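How Does a Fan Keep You Cool?

On a hot day in August, a fan can make a room feel much better. You may think the fan is making the air colder. It isn't. A fan has no ice in it and no cooling machine. All it does is move the air from one place to another.

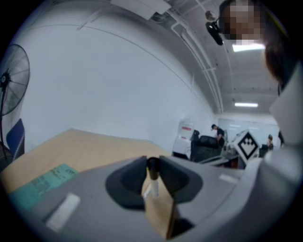

So why do you feel cooler when you stand in front of one? The answer has to do with your skin.

Your body is warm

Your body makes heat all day long, even when you are sitting at a table doing your homework. Some of that heat passes from your skin into the air next to it. Soon you have a thin layer of warm air all around you, a bit like a blanket. If the air in the room is still, the layer stays where it is.

A fan blows that warm air away. New air from the room takes its place. If the new air is cooler than your skin, it takes away some more heat, and then it is blown away too.

Sweat helps

When you get hot, you sweat. Sweat is mostly water. When water dries, it turns into a gas called water vapor and mixes with the air. This is called evaporation. It takes heat to turn water into vapor, and much of that heat comes from your skin. Your skin gets cooler as the sweat dries.

Moving air makes sweat dry faster. You can see the same thing with washing on a line. Wet shirts dry sooner on a windy day than on a still one.

On a very damp day, the air is already holding a lot of water vapor. Sweat dries slowly then, and a fan does not help as much. If the air is very, very hot, a fan may not cool you at all. Drink water and find a cooler place.

The parts of a fan

The blades are the part that spins. They are tilted, and the tilt is what pushes the air forward. If the blades were perfectly flat to the front, they would spin but hardly move any air toward you.

The motor turns the blades. It runs on electricity.

The grille is the round cage of wire around the blades. It lets air through and keeps hands away from the blades. Never put your fingers, a pencil or anything else through the grille, even when the fan is off.

A fan that stands on a tall pole is called a pedestal fan. The pole lifts the blades up, so the air can reach people who are sitting at a table or standing. Other fans hang from the ceiling or sit on a desk.

Does a fan cool an empty room?

No. The motor gives off a little heat, so a fan running in a closed, empty room makes the air very slightly warmer. The furniture does not sweat, and it gets no good from the breeze. Turn the fan off when everyone leaves.

Try it yourself

You will need water, a paper fan or a piece of stiff cardboard, and 3 minutes.

Wet the back of one hand and leave the other hand dry. Ask someone to wave the cardboard over both hands at the same time. Which hand feels cooler? Now stop waving and wait. Does the wet hand feel different?

The wet hand should feel cooler while the air is moving — the water is drying and taking heat with it. The dry hand may feel a little cooler too.

Words to know

Evaporation: when a liquid dries and becomes a gas.
Grille: a cover with gaps that air can pass through.
Water vapor: water in the form of a gas.

From the Pandasside Science Pages, ages 6 and up. Page updated Dec 6, 2020.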